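Ninmont wire-sorting line

The Ninmont wire-sorting line is a semi-automated workshop in the town of Clerneder, run by the electronics recycler Brasanora. It recovers short lengths of colored hookup wire from discarded equipment and is known among recyclers for the way it changed bench work – the robots arrived, and the sorters stayed on as their teachers!

History

Before automation, sorters pulled wire bundles apart by hand for a full shift. A good sorter could clear 700 bundles in a week, and sore thumbs and stiff wrists were a common complaint. The first pair of robot arms was installed one December, beside the old benches, and the line grew from there. It now handles 2,000 bundles a week.

Method

Loose wire is one of the hardest things a robot can be asked to pick up. It bends, it springs back, and it hooks onto whatever lies next to it. The line uses two-fingered grippers with narrow jaws, guided by small cameras at the wrist. Practice sessions take place on an ordinary tabletop with other small items lying close by, so that the arms learn to tell wire from everything else.
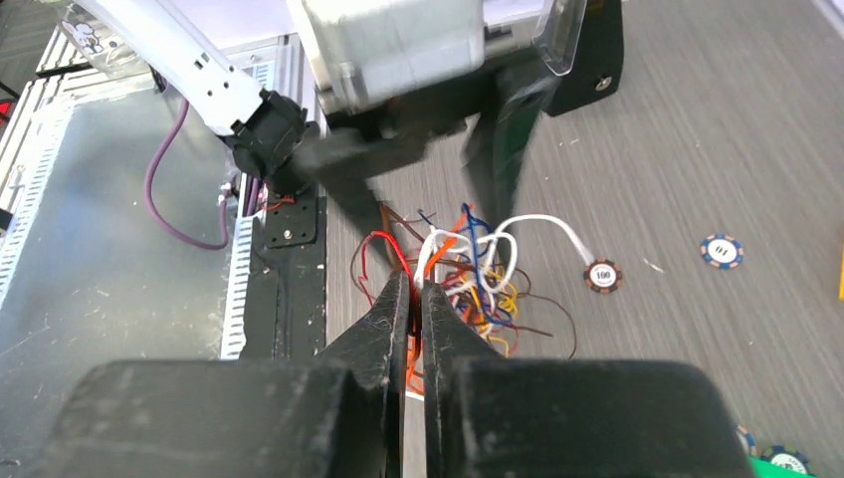

Gripper jaws at a tangle of thin colored wires, with poker chips on the table and a second gripper behind.

Effect on staff

Sorters now spend much of the day guiding arms, checking finished trays and rescuing the knots that defeat the machines (there are still plenty). Each operator completes 70 hours of paid training, known as the Mahmoudi course after the workshop room where it was first held. Many took to it with real delight, and several of the best grasping routines began as tricks the sorters had used with their own fingers for years.

Some miss the old rhythm of the benches, where it was easier to talk. In response, Brasanora moved the control desks so that operators face each other – a small change, and a very popular one.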